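The Gearbox from Zakodley

Eldana Tefera bought the truck in April for 1,150, and the man who sold it did not look at her when he counted the money. It was an old Nevness pickup, green once. The engine started on the first try. The gearbox made a sound like a spoon in a coffee grinder.

"Third gear is shy," the man said. "You must be patient with her."

She was patient for 40 kilometers. After that, third gear was not shy anymore, it was gone, and she drove the rest of the way home in second with a line of angry cars behind her.

Her uncle Demissie came out of the garage and listened with his head to one side. He had repaired gearboxes all his life, and he had the habit of closing his eyes near a running engine.

"Promell box," he said. "They made it for only two years. You will not find the parts."
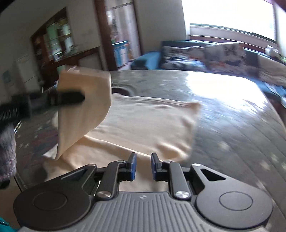

"Then I will make them," said Eldana.

He laughed, but he gave her the key to the garage.

She took the gearbox out alone, with a chain hoist and many bad words. She put every gear on newspaper in the order it came out and wrote a number next to each one. The teeth of third were worn round like old soap. The shaft was good. The bearings were good too, except one, and that one she could buy.

For the gear she called every scrapyard in the book. Most of them did not let her finish the sentence. Then, late in the evening, a woman answered from a yard in Zakodley, 200 kilometers to the north.

"Promell?" the woman said. "I have one under a tractor. Bring 15 for it, and bring your own wrench."
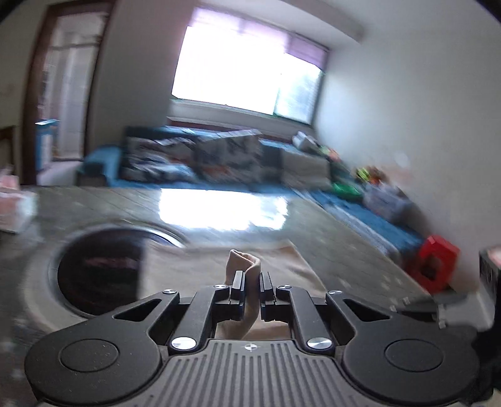
The Road Back

Eldana went by bus and came home by bus, with the gear on her knees inside a flour bag. It was heavier than she expected. A boy across the aisle asked if it was a crown.

"Yes," she said. "For a truck."

Demissie was waiting at the stop. He opened the bag, ran his thumb over the teeth and said nothing for a long time - with him this was a kind of praise.

"Tomorrow at six," he said at last. "I will hold the lamp."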